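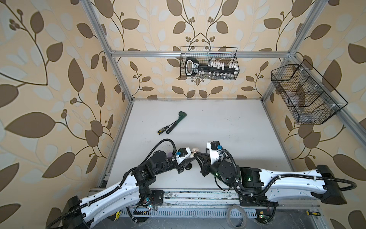

Photo: Bautista Lucero / Flevatwood open day

So I finally made it to the Flevatwood open day, after missing it two years running (once for a wedding, once because I got on the wrong bus to Skendside and ended up at a garden centre). It was the September one, it poured all morning, and I had a brilliant time!

I'd pictured a big echoing hall with yellow cages. What I got was a robot cell lined with leafy wallpaper, all brown vines and whopping great leaves, very much my nan's dining room. Two white and black arms work in there over a white table, and I stood gawping at them for the best part of an hour.

Pascual Mansilla was running the demo and he was very patient with my questions. The job is passing small things from one gripper to the other, which sounds like nothing until you watch it. Bautista's photo has both grippers right up close with a little beige thing between them, a bit like a button mushroom. I kept holding my breath! There's a screwdriver and a green-headed hammer sort of tool lying on the table too, and I badly wanted them to have a go at those next, but Pascual said that was for the afternoon group.

He told us they'd done 162 handovers that week while getting ready, and that the fiddly part is the letting go. If one side opens a touch early, the thing's on the table. If it opens late, you get a tug of war. I've had the same trouble with trays of tea.

My favourite bit was the wires, oddly. Each arm has a ribbed black cable looping over it, and I asked why they leave so much slack. Pascual bent his own elbow and told me to imagine a sleeve that was too short. Fair enough.

Afterwards there was a talk from Radwan about grippers (good, slightly over my head) and a stall from Amari where you could squash foam fingertips. I was visitor number 49 on the sign-in sheet and there was still flapjack left, so get there before noon if you go next year. Parking is round the back, and wear a coat for the walk across.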